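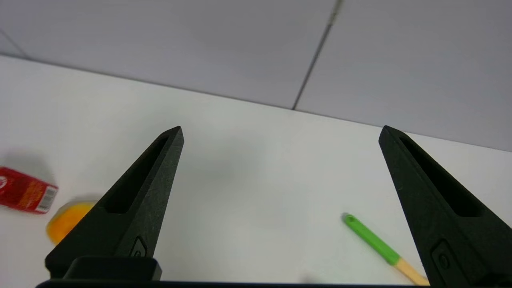

## Zwischenbericht Arbeitspaket 3: Abräumen und Einsortieren

Stand: 9. September 2026
Projekt: Turkance
Berichterstatter: Manikandan Nadar
Empfängerin: Auður Baldursdóttir, Programmleitung Montecinos

### Gegenstand

Untersucht wird, ob ein einzelner Arm mit Zweifingergreifer eine Tischfläche mit gemischten Haushaltsgegenständen selbstständig abräumen kann. Die Ausgangslage umfasst jeweils eine Kartonverpackung, einen rundlichen gelb-orangen Gegenstand und ein Utensil mit grünem Griff auf weißer Tischplatte. Lage und Ausrichtung der Teile werden zwischen den Durchgängen verändert. Der Greifer startet geöffnet über dem Tisch.

### Durchgeführte Arbeiten

Im Berichtszeitraum wurden 3555 Greifversuche aufgezeichnet. Davon entfallen 900 auf ferngesteuerte Durchgänge, die als Trainingsgrundlage dienen; die übrigen liefen autonom. Die Auswertung der Handgelenkkamera wurde auf die Software Pinport umgestellt, wodurch Bilddaten und Gelenkwinkel jetzt denselben Zeitstempel tragen. Ältere Aufzeichnungen ohne gemeinsamen Zeitstempel bleiben im Archiv und gehen nicht in die Auswertung ein.

Mingxuan Tang hat die Anfahrhöhe neu parametriert. Raghavendra Mathew betreut die Kraftregelung beim Schließen der Finger.

### Ergebnisse

- Rundliche Gegenstände: Der Griff gelingt in der Regel beim ersten Anlauf. Problematisch bleibt das Wegrollen bei seitlicher Berührung.
- Kartonverpackungen: Liegt die Schachtel quer zur Greifrichtung, reicht die Öffnungsweite häufig nicht aus. Das System muss die Hand vorher drehen und tut dies noch nicht zuverlässig.
- Längliche Utensilien: größte Fehlergruppe. Bei schräger Lage wird die Längsachse teilweise falsch geschätzt, sodass nur ein Finger anliegt. Der Übergang zwischen farbigem Griff und hellem Ende wird gelegentlich als Objektgrenze gewertet.

Insgesamt wurden 469 Fehlgriffe manuell nachklassifiziert. Verdeckung durch die eigenen Finger ist dabei die häufigste Ursache, vor allem kurz vor dem Schließen. Eine zweite, feste Kamera würde dies entschärfen, war im bewilligten Aufbau jedoch nicht vorgesehen.

### Bewertung

Für einen unbeaufsichtigten Einsatz im Haushalt ist der Stand nicht ausreichend. Unter konstanter Beleuchtung und mit bekannten Gegenständen arbeitet das System brauchbar, aber deutlich langsamer als eine Person. Für Sortieraufgaben im Ladenbetrieb – der zweite Anwendungsfall des Antrags – liegen noch keine belastbaren Daten vor.

### Nächste Schritte

1. Wiederholung der Utensilienreihe mit korrigierter Achsschätzung (Tang)
2. Vergleichsmessung mit breiteren Fingerspitzen der Firma Nernuvness; Lieferung steht aus
3. Vorbereitung der Ladenversuche, Abstimmung der Regalhöhen mit Harvey Gosselin

Der Mittelabruf liegt im Plan. Für die zweite Kamera wird eine Umwidmung aus dem Posten Reisekosten beantragt; der Antrag geht gesondert zu. Um Rückmeldung vor Beginn der Ladenversuche wird gebeten.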